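Ticket 377
Subject: Colour bottles, blocked nozzles and the missing cap
Opened by: Ferhat Saraç, Brirel play kitchen
Area: baking table
Status: open, waiting on parts

9:10
Morning all! Logging this properly because the baking table has been such a hit this November and I'd like it back at full strength. Two of the squeeze bottles won't give anything when pressed. You squeeze, the sides go in, nothing comes out of the tip. The others are fine and the children are still happily decorating, so not urgent, but please have a look.

Tried so far: squeezed harder (no), turned upside down for a minute and tapped (no), swapped hands with a colleague who has a stronger grip (also no, but she enjoyed it).

9:40, reply from Purnon stores
Are they from the old Ilten box or the newer Tetteh one? The Ilten tips had a tiny seal inside that needs pricking with a pin. Easy to miss.

10:05, Ferhat
Ooh, good question. Box label says Tetteh, item 159. No seal that I can find. I took a tip off and held it up to the window and there's dried colour right down in the point. Soaking both tips in a mug of warm water with a drop of washing-up liquid.

10:50, Ferhat
One clear already! Lovely thin line on a bit of baking paper, best it's been since we got them. The second still has a plug in it. Fresh warm water, back in the mug.

11:30, reply from Purnon stores
Try a wooden cocktail stick from the wide end, gently. Don't go in from the point, it splits them. And wipe the tip before the cap goes back on or you'll be doing this again next month.

11:55, Ferhat
Cocktail stick did it, out came a little worm of dried colour, very satisfying. Both working. I've had everything out on the butcher-block top to sort through, bottles and toy donuts and all.

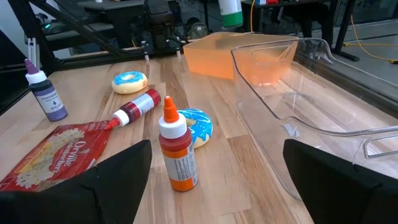

So that leaves the over-cap. One of the spare bottles in the cupboard has lost the little cover that goes over its point, and I've wrapped it in cling film for now. Could we have a replacement, or a pair if they come that way? Any colour will do.

I'd also like to change how we put things away. Bottles upright in the tray, tips wiped, donuts in their own tub so the blue frosting ones stop getting sticky fingerprints on them. I'm writing a card for the cupboard door this afternoon.

12:20, reply from Purnon stores
Cap added to the next order. Nice work on the tips. Send me the wording of the card when it's done, the other room could use one.

14:15, Ferhat
Card's up! Wording:
Wipe the tip. Cap on. Stand it up.
Blocked? Warm water first, then cocktail stick from the wide end.
Leave the ticket open till the cap arrives please.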